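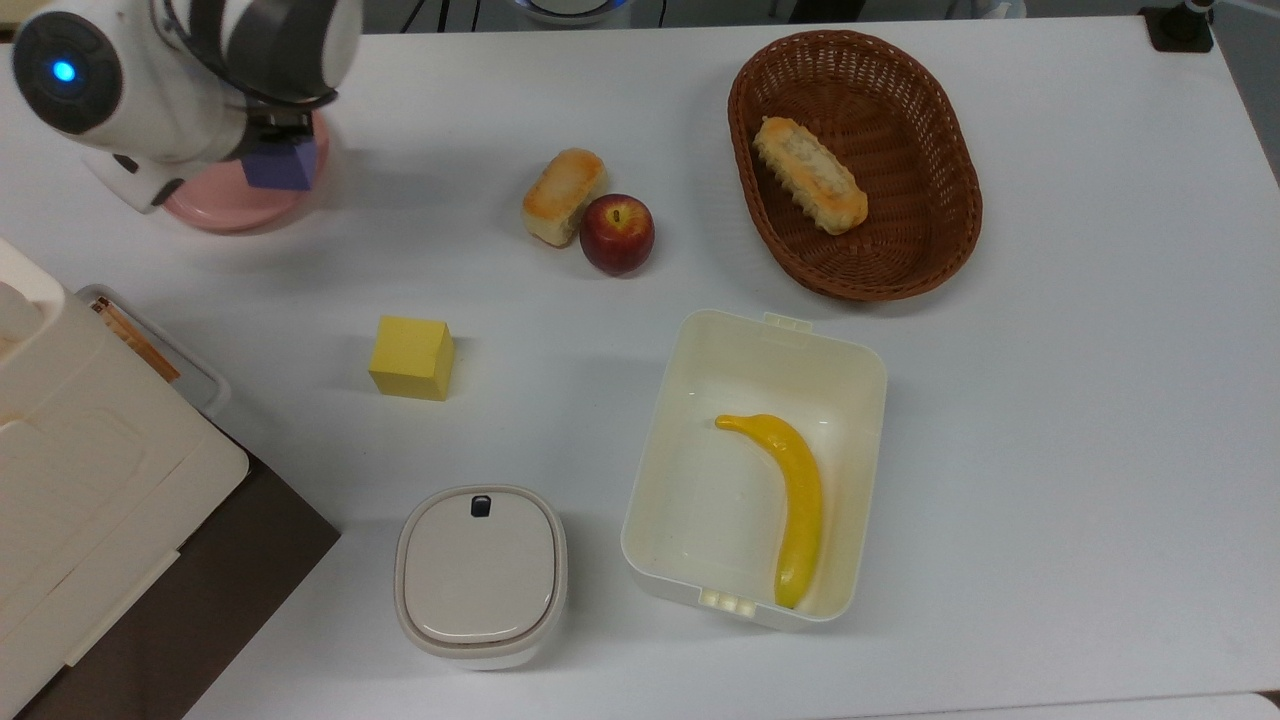
**Figure 2.** A table with food items, a pink plate, a white box and coloured cubes.

### 3.2 What we put on the table, and why the basket kept winning

I'll admit I spent far too long choosing the things for this part of the study. I wanted a table that felt a bit like a kitchen halfway through a tidy-up, so the food and the odds and ends are mixed together (Figure 2). There's a red apple right up against a small bread roll, a longer pale loaf in a woven basket, a pink plate, a white plastic box, and then the coloured cubes, which have no business in a kitchen at all!

The cubes were my favourite part. Everybody has an opinion about where bread goes, but a purple cube or a yellow one? People had to make up a rule on the spot, and I loved reading what they came up with. We asked 500 households to look at layouts like this one and tell us where each thing belonged, in their own words, and we got 3,693 answers back. Of those, 1,449 mentioned the basket, which was nearly double what I'd guessed when we were planning all this in November.

I think the loaf did a lot of that work. Once there's bread in a basket, it's a bread basket, and the roll seems to want to go in with it. The apple was harder to call. Some people sent it along with the roll (they're touching, so they're a pair, as one person put it), while others wanted it on the plate and were quite firm about it. The colour of the plate came up more than I expected too, mostly from people who felt pink was for cakes.

Two of us coded every answer separately and then argued over the leftovers, usually with a cup of tea going. Most of our disagreements were about the word "away", as in "put it away", which could mean the box, a cupboard or just off the table. We gave it a code of its own in the end, and I come back to it in Section 3.4.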